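The Keys of Memau Street

When a night shift ends at the Bronier bakery, it is still dark outside, and the first thing that people look for is a key. I have worked in three countries and everywhere it was the same. We speak a lot about passwords now, but the small metal key did not go away.

Manikandan Nadar has cut keys on Memau Street for 33 years. His shop is so narrow that two customers cannot stand beside each other. On the wall behind him hang the blanks, sorted by the form of the head, and he finds the right one without looking. Most of his work comes from offices, swimming pools and schools. A locker key is a cheap thing, he told me, but it is lost more often than any other, and the person who lost it always comes in a hurry.

He does not like the fobs. They are heavy, they pull on the lock, and after some years the lock turns badly. A flat tag is better, with the number written in pencil under the plastic.
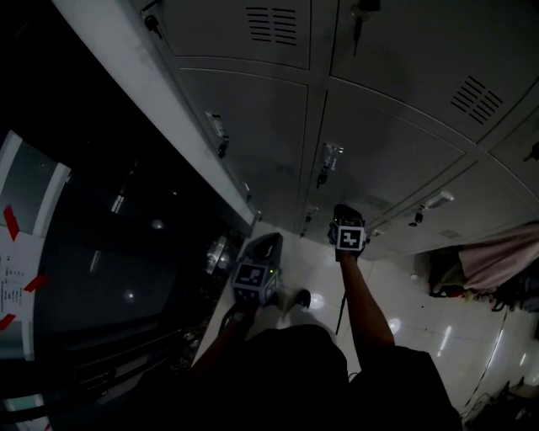

Subbarao Arumugam finds this too strict. A heavy fob, he says, is the only thing that stops people from going home with the key in the pocket, and a worn lock costs less than a lost afternoon.

At the Mudaliar swimming pool they tried to finish the discussion by changing to number codes. There are 145 lockers in the two changing rooms. In the first October the staff had to open 22 of them for guests who forgot their own code, mostly children and, I must admit, one journalist. The old keys are kept in a biscuit tin in the office.

Nadar was asked to buy them for the metal. He refused, and he told the pool to keep the tin closed and dry.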